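House rules for the bathroom bench

2 Feb 2018

Deepak Rastogi has asked me to write down our rules for teaching an arm to tidy a vanity, on the theory that I complain about them most.

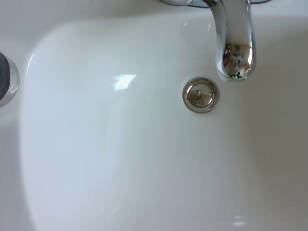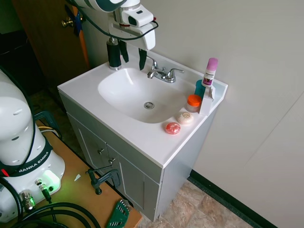

Basin from the wrist camera, then the vanity with the arm over the tap.

Rule one: check the clamps. Rule two: hands off the toiletries once a run starts – yes, even to straighten the soap. Rule three: log the bad runs too. Gudrun Meinecke wanted 90 rules. We settled on three, and I've already broken the second. Ye-ji Pyo has it in writing.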